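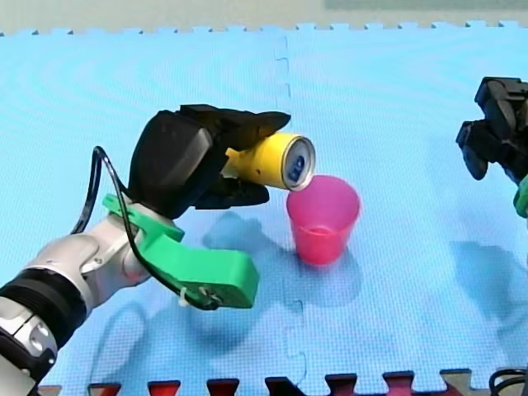

Slide 1. Yellow can over a pink cup, blue foam mat underneath.

Speaker notes: Cans, Cups and Wet Floors
Golthorpe activity rooms, staff session, 2020-04-23

Leave slide 1 up while people find their seats. Start with the cup and can, then get to the floor.

Opening

Ask who has poured a drink this week and missed. Wait for hands. Most of the spills we deal with at Golthorpe are small ones at the moment of pouring. Knocked-over cups come second. We wrote down 1,301 pours last August, and the log is on the back table for anyone who wants it.

Point at the slide. The rim of the can is almost touching the rim of the cup. That distance is the main thing I want people to take home today. When the can is held high, the drink speeds up and splashes off the bottom of the cup.

Slide 2. The cup

Our cups are see-through colored plastic. I like them for one reason, the level shows from the side. With a solid cup you have to lean over it and look in, and the hand holding the can moves when you lean.

Fill line. We settled on 125 milliliters for the small rooms. The cup holds more than that. Leave the space.

Light cups tip easily when they are empty. Rest nothing on the rim, including the can. Close is good, leaning is bad. Demonstrate with an empty cup from the box. Let it fall over, pick it up, carry on.

Someone will ask about paper cups. Answer: fine for water, bad for anything left standing through a whole session. We stopped ordering them for the Nel room and kept them for the front desk.

Slide 3. The can

Hold it near the middle. People grab the top, which puts their fingers in the way, or the bottom, which makes the front end swing. Middle is steadier for big and small hands.

Tip slowly until it starts, then stop tipping and let it run. With a full can it takes very little tilt. A nearly empty one has to go close to flat or past it, and that last bit is where people lose patience and shake it. Don't shake it. Set it down and open another one.

Fizzy drinks: pour against the inside wall of the cup, wait, top up. If the foam climbs, stop. Remind the room that foam reaching the rim counts as a spill in our log. There was an argument over this in August and I don't want to have it again today.

Pull tabs go in the dish. Check the dish before wiping the table.

Slide 4. The mat

Foam puzzle mats are down in all 16 rooms now. They are warm to sit on and quiet, and a dropped cup doesn't crack. They are also the hardest surface we have to clean properly, and this part of the talk needs the most time.

The trouble is the joints. A sweet drink runs along the interlocking edges and gets underneath. You wipe the top, it looks clean, and two days later the floor below is sticky.

What to do after a spill on the mat:
Lift the cup and can off first.
Blot, don't rub.
Pull up the wet tile and every tile that touches it.
Wipe the floor and both faces of the foam.
Stand the tiles on edge to dry. Overnight if you can.
Put them back only when the joints feel dry to a finger.

Warm water and a little dish soap does it. No bleach on the colored ones. The Baser spray in the closet is for tables only, it leaves a film on foam and the film is slippery in socks. I have asked for a label on the bottle.

A mat also gives a little when you press on it. A cup standing on a joint can lean. Put it in the middle of a tile or, better, on a tray.

(Pass the two tiles around here. One is new, one came from under the window at Dranolach and was never lifted. Smell both if you like.)

Slide 5. Trays

Flat, with a lip, no pattern. We bought 80 and they are shared between the rooms, so please bring them back. A tray under the cup catches most of a bad pour and saves lifting any foam at all. If there is no tray, a folded towel will do for one drink.

Practice, ten minutes

Pairs. One can of water, one cup, one tray. Pour to the line from close in, then from a hand's width up. Look at the tray after each. Swap. Skip this part if we started late.

Questions I expect

Can we just serve from a pitcher? Yes, for groups. Same rule about staying close to the rim.

Do the mats go in the washing machine? No.

Who replaces a torn tile? Tell the front desk the color and whether it is an edge piece. The blue ones are in stock.

Trays and towels go back in the crate by the door before lunch.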